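Can a Machine Fold Your Laundry Yet? A Few Tips While You Wait

I get asked this more than anything else on this page, even more than how to get candle wax out of a tablecloth. When can I buy something that does the laundry? You already have two machines that do most of it, of course, and I love them both dearly (my old Warrier washer has outlasted 3 kitchens). What everybody means is the part in between, where a warm heap of stuff has to become a neat stack of stuff.

I've been reading and watching everything I can find on this since July, and I've come away with a lot more respect for my own two hands. Cloth is hard! A cup stays cup-shaped when you pick it up. A dish towel becomes a different shape every time you touch it, and half of it is always hiding underneath the other half. 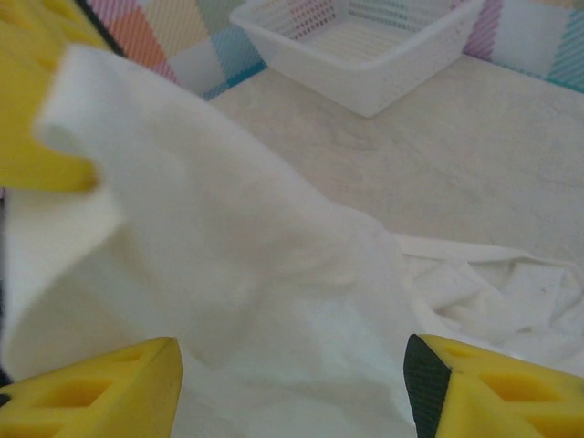

So the first thing any folder has to do, you or a machine, is find an edge. I never thought about it until I tried folding with oven mitts on one Tuesday night, just to see what it would be like to have no fingertips. I recommend it, it's very funny and you will not get a single napkin done. We feel for the hem without looking. Take away that feel and you're pinching wherever you can and hoping you got one layer and not four.

Find the corner first

My tip for people, then. Don't start by flattening the whole thing. Pick the cloth up by any point, let it hang, and slide your other hand down the nearest edge until you hit a corner. Hold that, let go of the first spot, and slide again to the next corner. Now you've got a side stretched between your hands and the rest hangs straight by itself. It works on kitchen towels, pillowcases and cloth napkins. Fitted sheets are their own misery and I've given them a separate page.

If you like to work on the table, clear more room than you think you need. A corner that's tucked under a lump of fabric is easy to miss, especially white on a pale counter. I lay a dark bath towel down first when I'm doing whites.

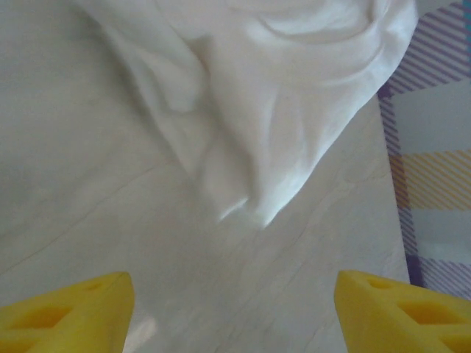

Two hands are better than one

I've seen one-armed machines try this and I always want to reach in and help. Folding is mostly a matter of holding one side still while you move the other, so it makes sense that so many of the folding setups I come across have a pair of arms. They're still slow next to a person in a hurry, from what I've watched. My best time for a basket of 13 kitchen towels is 6 minutes, with the radio on, and I'm not even fast!

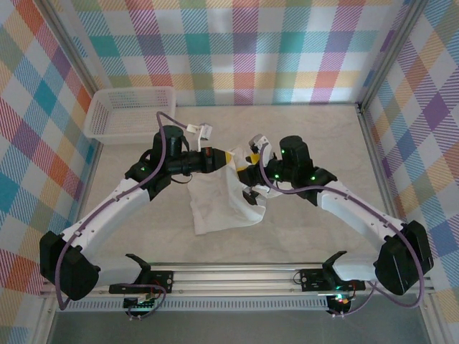 Two arms, one white cloth, and a basket in the corner.

What I'd want to see before I let one near my linen closet is a mixed load. Doing the same square of cloth over and over is a good start, but my basket has socks in it, a bra, somebody's hoodie with the strings knotted, and at least one thing that's inside out. Sorting that lot takes more brains than the folding does.

Things you can hand over now

Drying, obviously. Timing too, if your machine has a delay setting (mine finishes right as I get up, and nothing sits there getting creased). Floors, sort of, if you pick up the cords first. My little Vevon vacuum does the hallway every morning and gets stuck under the same chair, so I moved the chair.

Things I'd keep doing by hand for now: folding, ironing, anything with buttons, and stain treatment. A reader in Irkthorpe wrote to say she'd saved 181 dollars toward a folding machine and should she keep going. Keep saving, I told her, but buy a good drying rack out of it in the meantime.
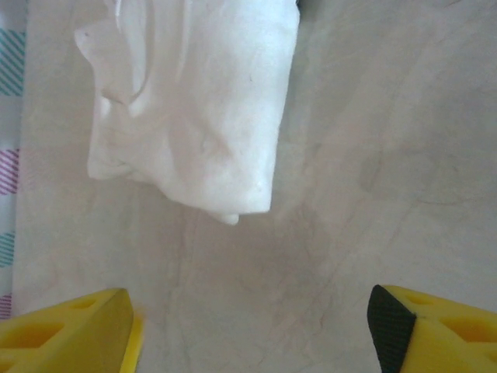

One more habit that helps whoever ends up doing the job. Give each towel a good hard snap as it comes out of the dryer, before it goes in the basket. The corners pop out, the worst wrinkles go, and you can drape them flat over the basket rim one on top of another. Then you're folding from a pile that's already halfway there. I started doing this when we lived in Tetutia and had no counter space whatsoever, and I've kept it up ever since.

Next time I'll get to loading the dishwasher, which I have even stronger feelings about. If you've had a chore machine in your own house, good or bad, leave a comment and tell me what it couldn't manage.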